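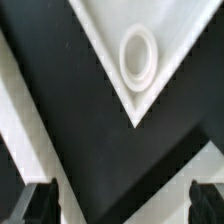
Brisa Manríquez wrote under my last post that I was wasting my time, that people who don't believe the climate is warming won't be moved by one guy's notebook, and that I should spend the hours calling the county instead. She may be right. I've thought about it for a week and I'm going to write up the notebook anyway.

Posted 07/01/2021

For anyone new, the notebook is my dad's. He started writing down the daily high and low at the house in Moltthorpe when he retired, which was the spring of 2000. He did it in pencil. When he couldn't get up the back steps anymore I took over, and I've kept it in the same format, except I use a pen. High, low, rain if there was any, and one line for anything else. His one line was usually birds or the car.

Last month a man named Kudov had a long letter in our paper saying that summers here are no different from when he was a boy and that the whole thing is a sales pitch. Several people sent it to me. I don't want to go through it line by line. He says the creek used to flood and still floods. True. He says there were hot days in the old days. Also true. Then he goes from there to saying nothing has changed, and I don't see how he gets from one to the other.

What the notebook shows

The highs haven't moved a lot. I expected them to, and I went looking for it, and I can't say it's there. We hit 98 this week and my dad has a 98 in his first summer, with a note next to it that says "dog in tub." If Mr. Kudov had come to my kitchen table and asked about afternoon highs, I would have had to give him that one.

The lows are where it shows. My dad's early summers have plenty of nights in the fifties. He complained about it, he liked to sit out. In the last several summers those nights are scarce, and I find myself writing numbers in the upper sixties for days in a row. That matches what I've read about warmer nights in general, but I'd have noticed it without reading anything. I used to sleep with a blanket in June.

First frost has moved too. He had frost in September more than once. I haven't written down a September frost since I took over the book.

I typed in all of it over the winter, or all of it I could read. There are gaps. He had a hip done and my mother was supposed to fill in and didn't. I ended up with 2744 days where I trust both the high and the low, and I threw out the rest. That's a lot fewer than I'd hoped for. It's also one thermometer, on one wall, next to a driveway that was gravel until we paved it.

The driveway matters. Pavement holds heat and gives it back at night, and a fair person would bring that up, so I'm bringing it up. I moved a second thermometer out to the fence by Teter Creek two summers ago to see how far apart the two would read. The fence runs cooler at night, as you'd think. The difference isn't big enough to cover what I see in the book, but two summers isn't much to go on and I wouldn't bet the house.

The proper station at the airfield has a longer record than mine and better equipment, and anybody can look it up. If you only have time for one, use that one.

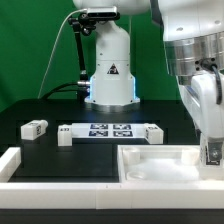

Writing back to the paper

I did send a letter. It was too long and they asked me to cut it. I took out the part about my dad and the part about the driveway, and I was sorry about the driveway because leaving it out made me sound more sure than I am. The editor said it would run when there was room.

A teacher at the middle school, Mrs. Väisänen, asked if her class could have a copy of the spreadsheet. I said yes, and I told her where the bad stretches are. She wants the kids to plot the nights first, before she says anything about what they ought to find. Seven of them have asked to start books of their own - I gave her a page of my dad's to copy so they can see the columns.

On calling the county, I did that too, Brisa. I asked whether they plan to open the library as a cooling center at night and not only in the daytime. Daytime is when everybody thinks of it, but the older folks on my street do all right in the afternoon with a fan and a cold drink. It's the third or fourth warm night that wears them down. The woman I spoke to took my number. I also asked about shade trees on Main, where they took out the maples for the new curb, and she said that was a different office.

I'll put the spreadsheet up once I fix the dates. Right now one whole year of it thinks the day is the month.

Low last night was 71. No rain. Two catbirds.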